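Bedroom tidying

Bedroom tidying is the household work of putting small things back in their places and clearing the floor and the furniture tops. In the home guide of Mihret Jemal (Skisberg, 2021) it is separated from cleaning, which uses water or soap.

Surfaces

The dresser top is commonly done first. Hair items are sorted by type: combs together, hair ties and scrunchies together. 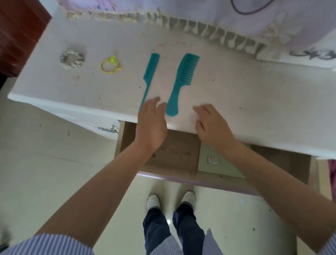

Combs, a hair tie and a scrunchie on a white dresser.

Floor

Small debris is picked up by hand before sweeping. Jemal advises to check along the baseboard and near the furniture legs, where small pieces are easily missed.
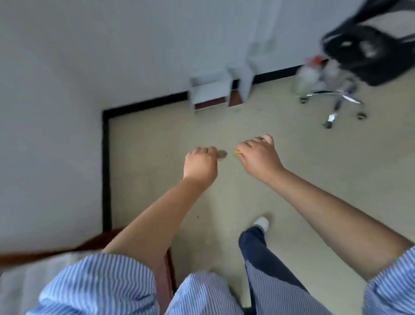
Storage

Small drawer organizers hold things which have no other place. The upper tray is used for daily items and the drawers for the rest. During the work an organizer may stand on a chair, 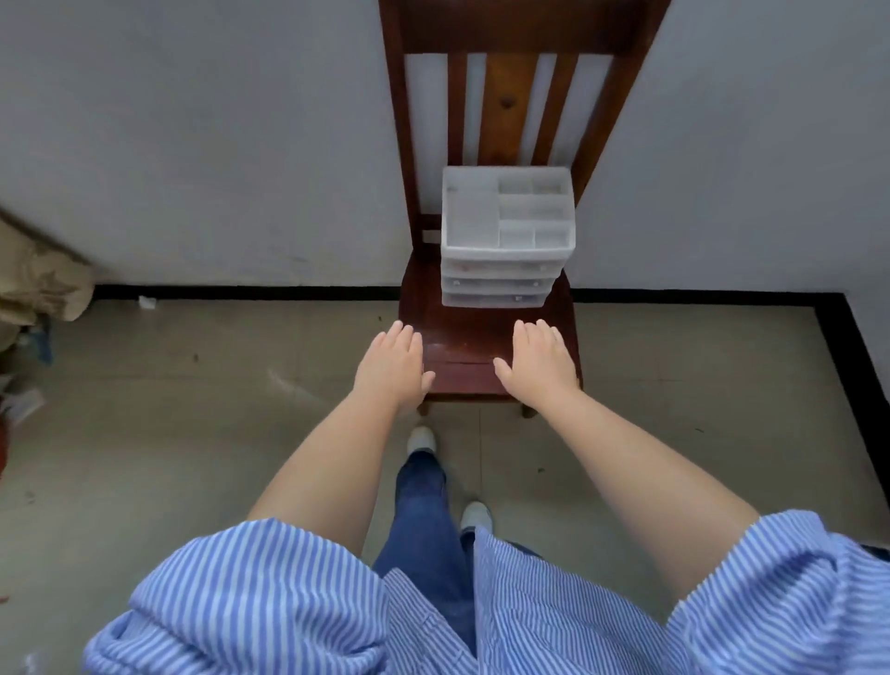

and it is returned to the dresser when the top is clear. Jemal gives 40 minutes for the whole room, with 9 of them for the drawers.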